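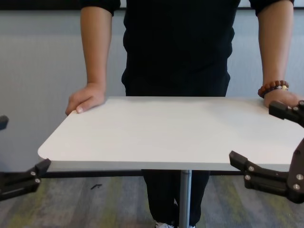
About Lunside

Small firm, started July, 2 of us then, a few more now. We hire out tables to schools, halls and offices. Plain white tops mostly, wiped down before they go on the van. 225 in stock, more comming.

Kirsty Gilchrist runs bookings. Ring her first, email is slow.

Moving one? Take a corner each, lift dont drag. Floors mark easily.

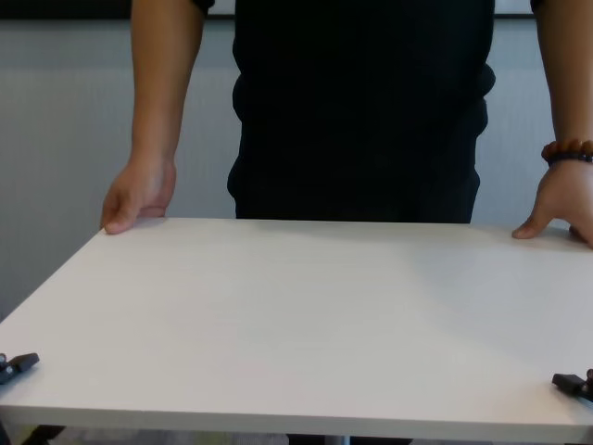 Where we deliver

Treloar and nearby. Further out, ask. Collection next morning unless agreed.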